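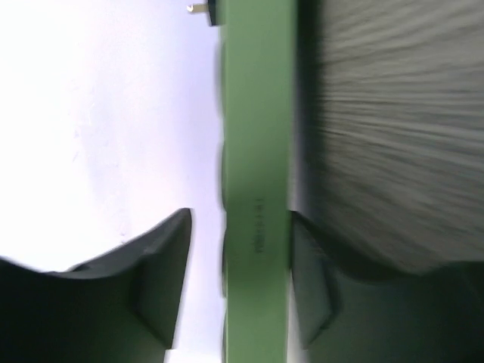
Purkatska adds sage green to its printed marking strips

PELTBRIDGE, 17/01/2020 – Purkatska, the maker of labels and marking strips for shops, schools and stockrooms, is adding a sage green strip to its Resano range. Orders open today and the first boxes ship in February.

Resano strips are long, flat pieces used to mark a shelf, a bin or a section of a storage room. They come blank or with a short line of black text printed to the customer's order, most often a row number or a stock code. Until now the range has been sold in white, yellow and gray.

Green has been the color customers asked for most. Many stockrooms already use yellow for items on hold and white for everything else, which left them short of a color for goods that have been checked and are ready to go out. Some buyers had been putting green tape on the end of a white strip to get by.

"We tried a bright green first and people did not like it," said Ataberk Tatlı, product manager for the Resano range. "It was hard on the eyes under store lighting and the black print looked thin on it. The sage is softer, and the print holds up better. It took us longer than I wanted, but I'm happy with where we ended up."

The new strip has a smooth matte finish. Purkatska chose matte for the whole range when it was redesigned, after complaints that the old glossy strips threw back too much light from overhead lamps.

Before the launch, the company ran a trial with Takagi, a housewares supplier that keeps its stock in a single building outside Peltbridge. Takagi put up 3,286 green strips over 19 working days, starting with its kitchen goods and then moving to bedding and bath. Staff sent comments back to Purkatska each week.

Two changes came out of the trial. The printed line now sits closer to the middle of the strip, so that a box pushed up against one end will not cover it. Customers can also have the text printed sideways, running along the length of the strip, for use on upright posts and the sides of cabinets.

"The upright version was Takagi's idea," Tatlı said. "They had a lot of posts and not much shelf edge. We had only ever thought about shelves – I'm a little embarrassed by that."

Takagi has since placed an order for a further 3,371 strips to cover the rest of the building.

Green strips will be sold in the same lengths as the other colors and at the same price per box. Blank and printed strips are packed separately, and a box may not mix the two. Printed orders need a list of the text wanted, one line for each strip. Please check the list before sending it, as printed strips cannot be returned.

Existing customers who want to swap unopened boxes of white or yellow for green may do so through the end of February. There is a limit of 3 boxes per account.

Sample strips are available on request from the Purkatska sales office in Peltbridge. Samples are blank unless a printed one is asked for.

About Purkatska

Purkatska makes labels, marking strips and card holders for storage and display. The company designs and prints its products in Peltbridge and sells them direct and through office supply dealers.

ENDS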